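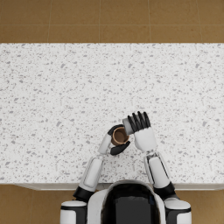

Getting the pouring cell back in shape

I took over the pouring cell from Sławomir Głowacki at the start of September. We call it Tokarz. It is a simulated cell, so looking after it means configuration files, contact settings and a lot of replays watched from straight overhead. I had expected it to need less care than the real machines I used to look after at Gelard. It needs a different kind.

The job in the cell is simple to state. Two arms, two cups. The left hand holds the brown cup upright and the right hand tips the gray cup toward it, so that whatever is in the gray one ends up in the brown one. The robot stands at a long counter and does this over and over from slightly different starting points.

Sławomir left me a folder of notes called Clilidcombe, after the village where he was staying when he wrote most of them. They are good notes but they stop in odd places. The page on the right wrist ends with "check the offset again" and no offset.

So the first thing I did was write down the state of everything before touching it. Joint limits, finger closing force, friction on both cups, the time step, the version of the robot model. I keep this in a plain text file and I add to it every time I change a value, with the old value next to the new one. On the real line at Gelard we did the same with a paper sheet taped inside the cabinet door.

Then I ran the full set, 2755 runs, and left it overnight. I don't look at replays until a full set is finished. If I start watching early I start fixing early, and then half the set was made with one configuration and half with another.

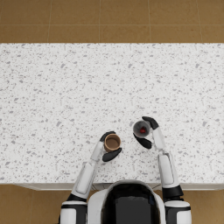

Bronisława Duda

The red piece in the bottom of the gray cup is the part that gave the most trouble. It is small and round, and with the contact settings I inherited it could pass straight into the cup wall when the wrist turned quickly. The run would then be logged as a drop even though nothing had fallen anywhere. I found 13 of these in the first set by sorting the log on the height of the red piece and looking for values lower than the counter top.

There are two usual cures. One is a smaller time step, which slows everything down. The other is a thicker collision shape for the cup, hidden inside the wall you see. I went with the second. The visible cup stays as it was and the collision shape is a ring of flat boxes with a separate floor. If you do this, put the floor in last and check it from the side. I had mine too high the first time and the red piece hovered.

After that I went through the hands. The fingers on both sides had been set to close until they met resistance, with the same force left and right. That was fine for the brown cup, which stays upright. On the gray side the load on the fingers changes as the wrist turns, and the cup would creep down toward the palm a little at a time. I raised the force on the right hand in small steps, with a short batch after each one, and stopped when the creep was gone from the plots. Going further made the cup jitter. I put it back one step and left it there.

The offset missing from Sławomir's page was the next item. It is the distance between the two rims when the tilt begins. Too far apart and the piece can miss. Too close and the right fingers touch the left ones. I asked him and he no longer had the number, so I measured it from the old replays. His value was fine for the left hand in its normal position, but the left hand did not always arrive there. The elbow target had a leftover correction in it from an older arm model. I took that out and the two hands stopped crowding each other.

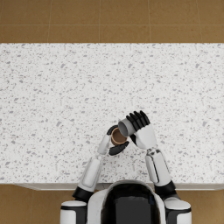 Gray cup tipped toward the brown one, with both hands close together over the counter.

The overhead view is the one I use most at this stage. It shows the gap between the rims and which way the gray cup is facing. It is poor for height, so I keep a side view saved for that, and I only open it when the rim distance in the log looks off.

For anyone at Willell who ends up with this cell after me, my routine is now as follows. Load the cell and let it sit for two seconds of simulated time before the arms move, so the red piece has settled. Run nine short trials by hand. Compare the rim distance with the text file. If it has moved, look at the elbow target before you look at the wrist. Only then start a full set.

Please don't change cup friction to fix a grip problem. I did this in my first week and it made the grip look better, but then the red piece stuck to the cup it was in, because both surfaces were reading the same material. They have separate materials now.

Still open: the right thumb reports a contact at startup when nothing is near it. I suspect two parts of the hand model overlap by a hair when the fingers are fully open. It clears itself as soon as the hand moves, so it sits at the bottom of the list. I will also finish the wrist page in the Clilidcombe folder, this time with the offset written in.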